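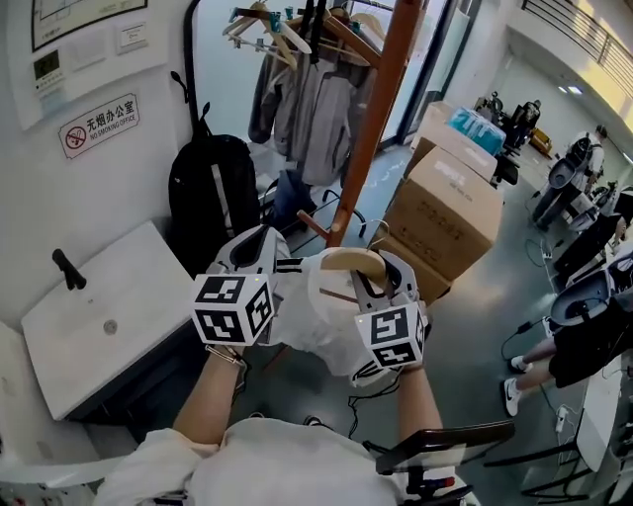 Figure 2. Hanging up a wooden clothes hanger on a tall coat rack, with a gripper in each hand.

3.1 Who gets to keep the household stories

I came to the Parodia archive wanting goddesses and I mostly got laundry. The archive holds 70 taped talks with older women from Stistero, a hill town where the feast of the Grain Mother is still kept in July, and I listened to all of them twice. In 38 of the tapes the speaker starts on the Grain Mother and then drifts — sometimes for an hour — into airing the good coats, feeding the stove, who was allowed to touch the bread trough.

My first pass coded all that as off topic. I now think I got it wrong! When the women say "she" in these stretches, I often can't tell if they mean the Grain Mother or their own grandmother, and when I played a few clips back to a small group in Brolport they couldn't tell either (and didn't seem bothered by it). So I went back and gave the mixed passages a code of their own, "shared she," and found it in 18 tapes. Most of those come from women who ran a house alone for years, a pattern I pick up again in Section 4.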